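Renance Felt Table Mat
Made by Flornano

Product number 693
Color: heather gray
Shape: square, rounded corners
Care: spot clean, air dry flat

We have been using the Renance at our own kitchen table for most of a year now, and it is still the thing visitors ask about first. It's a big, soft, quiet square of felt that sits under your breakfast, your mail, your sewing or your board game, and makes a hard table a much nicer place to be. If you have ever winced at the sound of a stoneware plate landing on a bare tabletop at six in the morning while the rest of the house is asleep, you already know why we got so excited about it!

The idea came from Nicanor Robles, who designs most of our tabletop range. He had been cutting up felt for a set of chair pads and left one of the big test pieces on the lunch table over a weekend. By the middle of the next week everybody was eating on it. People were rolling dough beside it, somebody had fixed a pair of glasses on it without losing the screws (they don't roll on felt, a wonderful discovery), and the chair pads were more or less forgotten. We went through 14 test versions before we settled on this one, mostly arguing over the corners and the edge.

What it's like to use

The first thing you notice is the quiet. Plates, mugs and cutlery go down with a soft bump and stay where you put them. The surface has enough grip to hold a bowl still while you whisk with one hand, but it's smooth enough that you can slide a heavy casserole over to the person across from you.

The second thing is the size. Most table mats are made for one plate and one fork, and the minute you add a coffee and a newspaper you're off the edge. The Renance is meant to be a whole work area. Set it in the middle of a small table and two people can share it for breakfast. Put it at one end of a long table and it becomes your spot, with space for a laptop and a snack beside it.

We also love it for hobbies. Beads stay put. Jigsaw pieces slide when you push them and sit still when you don't. Watch parts, stamps, model kits, playing cards – they're all easier to pick up from felt than from a slick surface, because your fingertips can press down a little and get under the edge.

About the felt

The felt comes from the Derkach mill, which has been making it for us from the start. They blend several shades of gray wool before pressing, so the color runs all the way through and you get those small light flecks across the surface. No two mats have quite the same speckle. Yours may look a touch lighter or darker than the one on our website, and if you're ordering a pair and would like them to match closely, leave a note with your order and we'll pick two from the same roll.
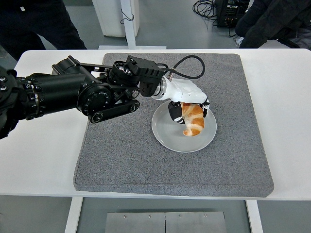

New wool felt sheds a bit. For the first couple of weeks you'll find a little fuzz on your sleeves, and then it settles down. A quick pass with a lint roller before first use takes care of most of it. There can also be a faint sheep smell when you unroll it, especially in damp weather. Some of us like it very much! If you don't, hang the mat near an open window for an afternoon.

Crumbs

Everybody asks about crumbs. Flaky pastry is the big one, and toast comes close behind. The felt is pressed tightly enough that crumbs stay on top, so you can lift two corners, fold the mat toward the middle and carry the whole lot to the sink or the back step. Give it a good shake and it's done. For anything that has worked its way in, use a soft brush and go in one direction. A clothes brush is perfect. Please don't use a stiff scrubbing brush, which will raise the fibers and leave you with a fluffy patch.

Spills

Wool holds off water for a little while, so you have a short head start. Blot with a dry cloth, pressing straight down, and keep moving to a clean part of the cloth. Rubbing pushes the spill in. For coffee, tea or juice, follow up with cool water and one drop of mild soap, then blot again. Butter and oil are harder. Cover the spot with cornstarch, leave it overnight and brush it off in the morning. You may need to do it twice.

Lay the mat flat to dry, away from radiators. Don't put it in the washing machine, even on the wool cycle. We tried this so you don't have to, and what came out was a very thick, very charming trivet.

Heat

Felt is a good insulator, and a warm plate or a mug of tea is no trouble at all. For pans straight from the stove or dishes straight from the oven, please use a proper trivet on top. Very high heat will scorch wool and leave a brown ring, and your table may feel some of it too. Our Tavetti trivet was made to go with this mat and has the same rounded corners, though any sturdy one will do the job.

Which tables does it suit?

Just about any flat one. It's especially good on painted or lacquered tops, where scratches show up fast, and on glass, where the noise is worst. On an oiled wood table, wait until the oil has fully cured before laying the mat down, or it will pick up some of the finish. It's also a good idea to lift it now and then and let the wood breathe. Wood changes color with sunlight, and a mat that never moves can leave a paler or darker square behind it.

If you eat outdoors, bring it in with the dishes. It isn't made to live outside, and moths are very fond of a wool mat left on a porch.

Storing it

Roll it loosely with the top side facing out. Folding is fine for a day or so, but a fold kept all winter leaves a line that takes some steaming to get rid of. If that has already happened, hold a steam iron just above the crease (don't press) and smooth it with your hand. A small bag of cedar chips in the roll keeps moths away and smells lovely.

From people who own one

"I bought it for my sewing machine and my husband has stolen it for his crosswords. Ordering another."

"My table is old and wobbly and very loud. It is now only old and wobbly."

"Took a while to stop shedding, closer to a month at our place, but I'd get it again. The cat would too, I have to take it off the table when we go out."

"Wish it came in green."

(We hear you on the green! Derkach is sending us dyed samples in September, and if they're good we'll put them up here with a short waiting list.)

Ordering and returns

Mats are cut after you order, so please allow about 14 days before yours ships. It comes rolled in a cardboard tube with a care card. Leave it flat overnight under a few books and the curl will come out on its own.

You can send it back unused if it isn't right for your table. We also repair edges. If yours starts to come apart after a lot of use, write to us with a photo and your order number, and we'll tell you where to mail it. Edge repairs are free for the first 2 years.

Goes well with
Tavetti trivet, product number 789
Flornano clothes brush, soft
Cedar chip bags, small

Page updated 30/07/2020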